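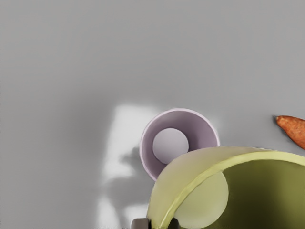
2 min read

I spent a morning in the kitchen at Lévesque, the catering company, to find out what happens to a prep crew when the robots move in. The short version: people are on their feet less and in front of screens more, and they have opinions about it!

The system is called Girkora, and it's meant to take over tray setup, the dull job of getting bowls, cups and vegetables where the cooks want them. Every new move gets practiced in simulation first. When I walked in, Annick Coste had one up on her monitor, with the gripper fingers at the near rim of a big yellow-green bowl and a lavender cup right behind it. Overlapping dishes are her least favorite (mine too, and I only do it at home).

Coste set up trays by hand for 12 years. Now she reviews the practice runs, up to 144 in a shift, and flags any grip she wouldn't use herself. "My back loves it," she told me. "My eyes, not so much." She got a small raise with the new title, and she'd like a better chair.

Aurélien Pichon, who runs the floor, says seven people have moved off tray setup since July and all of them are still on the payroll, mostly in cooking and quality checks. The evening crew is still waiting to hear about its hours, and a couple of them asked me if I knew anything. I didn't. Pichon says the new schedule goes up on March 2, 2025, and training for the evening crew starts after that.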